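Budgeting for household robots

Print this article | E-mail this article

Budgeting for household robots is the work of deciding what a home robot will cost to buy, run and keep up, and of setting that against the chores it is meant to take on. The subject covers the machine and its hands, but it also takes in the rooms, the furniture, the training hours and the long tail of small expenses that follow a purchase around for years. Families, care homes and furnished-rental companies all go about it a little differently, and the usual advice to every one of them is to begin with the chore and leave the catalog for later.

The chore list

Most planners start by writing down the jobs, room by room, in the plainest words they can find. "Tidy the living room" is too big to put a price on, while "pick up a cushion and put it back on the sofa" is a job that can be timed, tried and paid for. Chih-ming Choi, whose Savness planning sheets are still passed around among buyers, gave soft furnishings a page of their own, and he was fond of saying that a pillow asks more of a machine than a box does – it sags, it squashes, and it never offers the same edge twice.
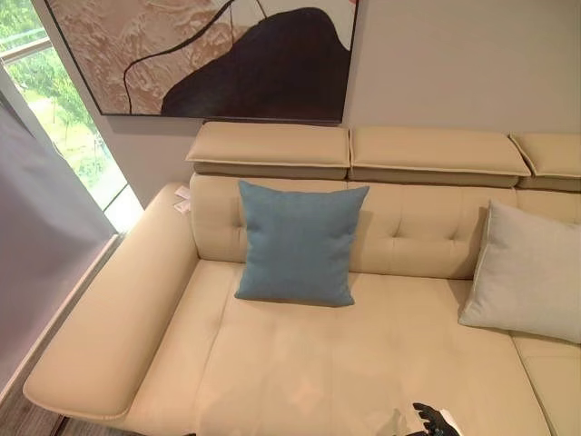

Sectional sofa with throw pillows, a typical living-room work area.

Choi's sheets allow 45 minutes for each chore on the list, to be spent in the real room with the real furniture. Leather and other smooth coverings get a line for wear, and buyers are encouraged to ask the seller, kindly but firmly, who pays for a scuffed seat.

Purchase, lease and shared use

A robot may be bought outright, leased by the month, or shared among several homes under one agreement. The Egan plan, named for the housing group that first wrote it down, is the best known of the shared kind. It sets aside 70 percent of the first year's money for the machine itself, 19 percent for setup and training, and whatever is left for repairs.

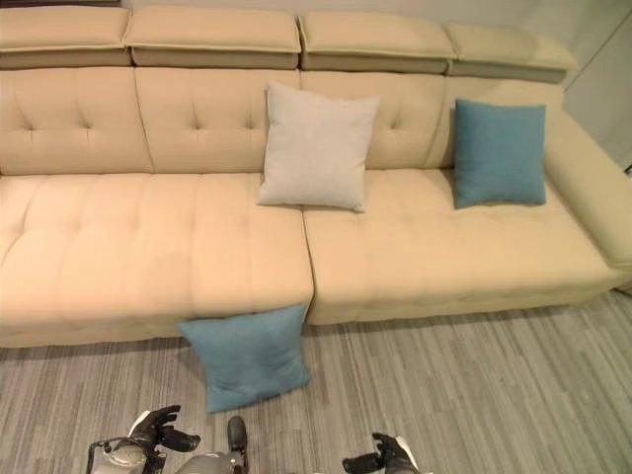 Leasing tends to suit people who expect their needs to change before long, for instance a family with a baby on the way or an older couple thinking of a smaller place. The monthly figure looks friendly enough, but it pays to read the return terms slowly, with a cup of coffee and a pencil. Stendar, a leasing firm, asks for a deposit of 2000 dollars and returns it after a September inspection – less the price of any worn finger pads, a item many customers overlook.

Arms, hands and spare parts

Hands are commonly the second line in the budget after the body, and the choice between a simple gripper and a full hand deserves a good long think. A gripper has fewer parts to look after and is easier to clean. A hand with separate fingers and a thumb costs more to keep, but it gives the machine more ways to hold something soft.

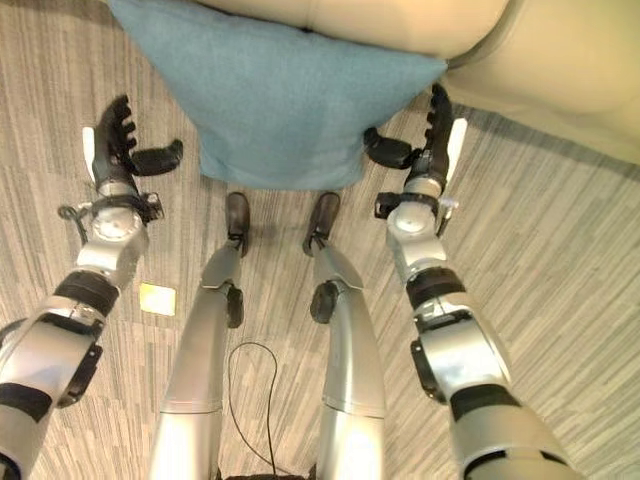 Spare parts should be priced in pairs wherever the machine has two of something. It is tempting to buy one of each and hope for the best, and plenty of good-hearted buyers have done so. With a soft item such as the teal-blue cushion on the carpet, where one open hand comes in from each side and the thumbs point inward, both hands are part of the same job, and a planner would enter both of them under that chore. Cables get their own line too, along with wrist joints. The Seter parts list, which many buyers copy out and pin up by the door, puts them all on one page with room for notes in the margin.

See also: Leasing agreements; Service contracts; Household chore planning

Print this article | E-mail this article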